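Lejla Softić
@lejlasoftic

OK friends, a few of you asked how the family recipe project is going, so get comfortable, this is going to be a long one. (Tea is made. Cat is settled. Let's go.)
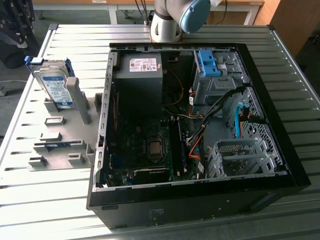 For anyone new: my grandmother typed up her recipes on the family computer over many winters, and when she passed they stayed there, along with letters, guest lists and one very stern note about who is allowed to borrow the big pot. I've been turning all of it into a book for the cousins.

There are 200 recipes. I thought there would be maybe a third of that! She saved every version of everything, so the walnut cookies appear under three different names, and in one of them the walnuts are missing completely. I still haven't decided if that was a typo or a bad year for walnuts.

The hard part is the measuring. Grandma cooked by "the blue cup" and "the small glass," and "enough flour" shows up so often that I started to hear it in her voice. The blue cup, thank goodness, is at my aunt's house in Anmont. I drove over on a Tuesday just to pour water in and out of it for an hour while my aunt told me I was doing it wrong.

The small glass is gone. My cousins each remember a different small glass and each of them is completely certain. We've settled on the one in the background of an old birthday photo, which my mother says was never used for cooking, only for guests. So that argument is still open, if you'd like to join in.

I've been testing the recipes on Sundays and feeding whoever turns up. Doina Ristić from upstairs has eaten her way through nearly all the soups and writes me little notes afterward. "More dill" is the usual one. On the bean soup she wrote "leave it alone, it's perfect," and that is going in the book exactly as she wrote it.

The stuffed peppers took me 5 tries. FIVE. Grandma's instructions say to cook them "until they look right," and I can report that they look right a good long while before they are right. In the end I called Melahat Değirmenci, who lived next door to Grandma for years and cooked beside her every summer, and she said oh, you have to put a plate on top of them, everybody knows that. It is not written down anywhere! So now it is.

Melahat and I ended up on the phone until almost midnight. She told me about the July when the two of them put up so many jars of roasted pepper spread that they ran out of shelves and had to keep the rest under the beds. My mother slept above a whole row of it and says she can still smell it when the weather gets hot.

I've also put some of the letters in between the recipes. They're mostly about weather and who was getting married, with cooking advice wandering in halfway through a sentence. There's one to her sister that goes from a broken window to a christening to how long to rest the dough, all without a period. I didn't fix a thing.

For the printing I asked for quotes from Panley and Castellanos, and I'm leaning toward Panley. They do a binding that lies flat on the counter, and I have wanted to throw too many cookbooks across the room for snapping shut on my floury hands. The cover will be a plain dark red like her kitchen curtains, if I can get the cousins to agree on what red those curtains were.

Still to do: the 9 desserts I've been avoiding (anything with stretched dough, I'm looking at you), the index, and a page at the back for people to write in their own. If you ever ate at her table and remember a dish I might not have, please send me a message. Even just the name of it would help.

And the walnut cookies are in the oven again right now, with walnuts. I'm making the second version, the one with lemon peel. Will post how they come out tomorrow, if there are any left by then.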